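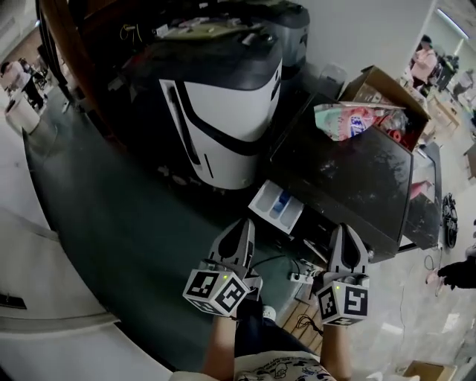
Wednesday, laundry corner

Dark front-loader, detergent drawer. Residue trial continued. Drawer open before the first load; blue insert left in its compartment. Powder from the Skatum box, 95 g per load, no softener.

Load 1: cotton towels, warm. Caked powder along the back wall of the drawer afterward, 7 g scraped out and weighed.
Load 2: same towels, same setting, inlet screen cleaned first. 3 g. Better, but one pair of runs is thin evidence.

Inlet pressure not logged - gauge is still at Cullmont. Ask for it back before load 3.

Top panel is scuffed and smudged. Try a damp cloth first, no abrasive. The open carton on top has to go on the shelf before any spin test; it will walk at full speed and it masks the rattle.

Green mat stays down for now. Check under the front feet for level once it is lifted.

To do: repeat load 2 with liquid, drawer shut between loads.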